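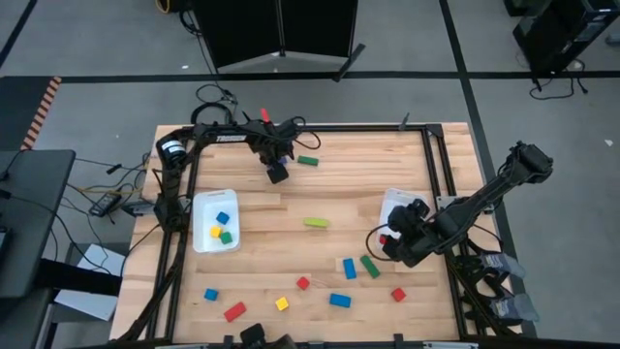
By Edileuza Camargo
Posted 15 September 2023 in Workshop Reviews

Hurkero Hardwax Oil, Satin: bench top test

Hurkero sells this oil in two sheens, matte and satin. I tested the satin on a butcher-block top that had been sanded bare. The product is a single-part blend of plant oils and waxes in a mineral spirit carrier. No hardener is supplied, and the label does not call for one.

Preparation

The label asks for a final sanding at 150 grit. I stopped at 120 on one half and 150 on the other. The 120 half took up more oil on the first coat and came out slightly darker. Going finer than 150 is a mistake with this type of finish. A test board taken to 220 accepted very little product, and the film wiped off with a dry rag.

Vacuum the surface, then wipe with spirits. Glue lines need a close look at this stage. Dried glue that is invisible on bare wood turns into a pale stripe under oil.

Application

Stir, do not shake. The solids settle hard at the bottom of the can and take several minutes to lift. I applied the first coat with a white nylon pad and removed the excess with cotton rags after 15 minutes. The consistency is closer to syrup than to Danish oil, and it drags on end grain.

The second coat went on the next day. Coverage on that coat was noticeably better, and half the quantity was enough. Lay used rags flat outdoors to dry. The warning about self-heating is printed in small type on the back of the can and should be on the front.

Results

Sheen was even across strips with different grain direction, where the Jostus oil I used before left flat patches. Color shift on light wood is moderate and toward yellow. Anyone who wants the raw look should buy the matte version or a white-pigmented product.

Water left overnight made no ring. Black coffee left for the same period made a faint one, which came out with a gray pad and a few drops of oil. Isopropyl alcohol dulled the surface within minutes. For a bench that gets wiped down with solvent, use a two-part finish.

Dents are not prevented. Clamp feet marked the top as readily as they would bare wood, although repair is simple: steam, sand locally, re-oil.

Faults

The lid deforms the first time it is pried open and does not reseal well. Decant into a smaller jar. Odor was strong for the first two days. The cure time to full hardness is given on the data sheet only.

Verdict

Recommended for indoor tops in dry use. Not recommended near solvents.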